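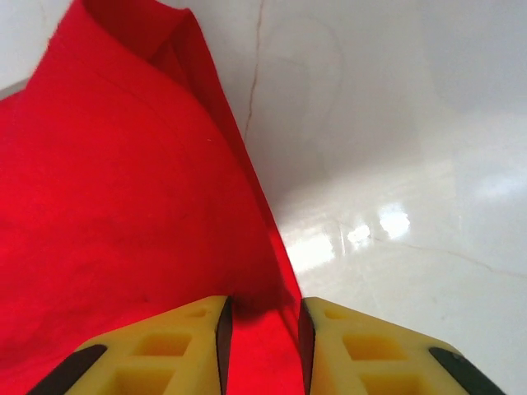 **Speaker notes: "Does the care label know anything?"**
Hosdale Library, evening talk, November. Aim for 25 minutes, then questions.

**Opening**

Ask who read the label on whatever they're wearing before they washed it the first time. Wait. Don't rescue them from the silence.

Then ask who has a garment marked "dry clean only" that has been through the machine and is still being worn. More hands, usually. Say I'm not here to tell anyone to throw labels out. I've read a lot of them and I trust them less than I used to.

**What a label is for**

- It's written by whoever sells the garment. They want fewer returns and they want someone else to blame when the colour runs.
- The safest wording for the seller is the most cautious one. If cold hand wash can't hurt it, cold hand wash goes on the tag, even when a warm machine cycle would do no harm.
- I'm guessing at motive here and should say so. I haven't sat in on the meeting.

Read out the tag from the Lovance cardigan (in my bag, front pocket). It says to wash separately, then to wash with similar colours. Let people enjoy that for a second and go on.

**The "wash separately" business**

Main section. Don't rush it.

Deep reds and navies do sometimes lose dye. Loose dye left over from dyeing comes out in the first washes and then mostly stops. So "wash separately" is fair advice for the first go and pretty poor advice for the tenth, and the tag never says which wash you're on.

The test I use at home: damp white cloth, press it on an inside seam, look at the cloth. If colour comes off, keep it away from the whites. It's not a lab test. It can miss things, and heat and detergent can shift dye that plain cold water won't.

Salt and vinegar. Someone will bring it up, so get in first. The claim is that a soak "sets" the dye. I tried it on 2 tea towels from the same packet, one soaked overnight and the other left alone, and I couldn't tell them apart afterwards. Two tea towels prove very little. Still, I'd like the people who swear by it to show me even that much. Most home fabric dye was either fixed at the factory or it wasn't, and the pantry doesn't come into it.

Colour catcher sheets: they do pick up dye, you can see it on them. What I can't see is how much would have landed on my shirts without the sheet. A pink sheet looks like a rescue. Maybe it was. I still buy them, which somebody always points out.

**Shrinkage (short, skip if behind)**

- Wool felts from heat and rubbing together. Believe the label on wool.
- Cotton shrinks mostly early on. Buying a size up "to allow for it" assumes you know how much, and you don't.
- "Pre-shrunk" doesn't mean it's finished shrinking.

**The Vendale story**

Rhodri Parry ran the alterations counter at Vendale for 19 years and kept every tag he was asked to cut out. Biscuit tin full. He let me go through it one afternoon and I sorted them by what they said, which took longer than planned. Roughly half asked for more care than he thought the fabric needed. That's his opinion, and he only saw clothes people brought in to be fixed, so it's a lopsided pile. Mention that before somebody at the back does.

His rule is to look at the fibre content and ignore the rest. I think that's too harsh. Linings, glue and trims can ruin a jacket that's otherwise washable, and the fibre line often won't warn you.

**If asked about eco claims**

Keep it brief. "Wash cold, save the planet" is printed on the Conceição towels. Colder water does use less energy to heat. The towels also smelled by the second week, so I washed them again hot. I don't know how that balances out and I'm suspicious of anyone with a neat figure.

**Questions I've had before**

Red wine: no, not tonight, that's a whole other talk.
Is dry cleaning a racket? No, but ask what they'll do to the thing before you hand it over.
Which detergent? I don't recommend brands. I use whatever's on special.

Have the cardigan passed round at the end and get it back before people leave.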